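Student Project Report
Where do people put their houseplants, and do they live?
Submitted 2023-02-27
Supervisor: Gareth Wainwright

Background

Our group wanted to find out why so many houseplants die in student houses. Everyone we know has killed at least one. The usual advice is "bright indirect light" and "don't overwater", which doesn't help much if you don't know what either means. So we asked people, and ran a small growing trial alongside.

Original plan was to start in July over the summer break. Didn't happen – the survey form wasn't ready and half the group was away. Started in term instead, so all our results are for autumn and winter. Keep that in mind for the light figures.

Method

Part one was a survey. 300 replies, mostly from students, a few from parents and staff. Questions on where the plant sits, how often it's watered, what sort of pot, and whether the last one died.

Part two was the trial. 16 spider plants, all from the same supplier (Meko), same size pots, same compost. Half on windowsills and half in the corner of a room away from the window. Each got watered when the top of the compost felt dry. We noted new leaves and brown tips in a shared spreadsheet called Citeda (Rana's name for it, it stuck). Trial ran for 8 weeks.

Rooms and placement

Corners were the most common answer after windowsills. People like a plant on the floor against a wall becuase it fills a gap, and nobody has to move it to open the window. Trouble is the light drops off fast as you go back into a room. Beige or white walls bounce a bit of it about, dark wood less so. A small pot by a wall can look fine for weeks and still be getting very little. 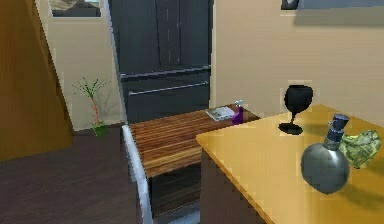
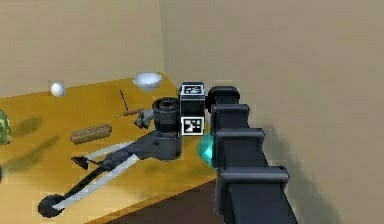
Results

Windowsill plants put out more new leaves, as expected. Not expected – they also had more brown tips. We think that's from radiators under the sills but we didn't record which sills had one. Should have.

Corner plants grew slowly but none died. The compost stayed damp much longer, up to 20 days in one house with the heating off.

In the survey, overwatering came out as the main reason people gave for a dead plant. Next was going home for the holidays and forgetting.

Problems

Spreadsheet got overwritten once, lost a week of leaf counts for two houses. One plant was repotted by a housemate who thought they were helping, so it's left out. Light was only measured with a phone app called Prornosis and the readings jumped around alot.

Next steps

Repeat in summer. Proper light meter if the department has one to lend. Write down the radiators this time.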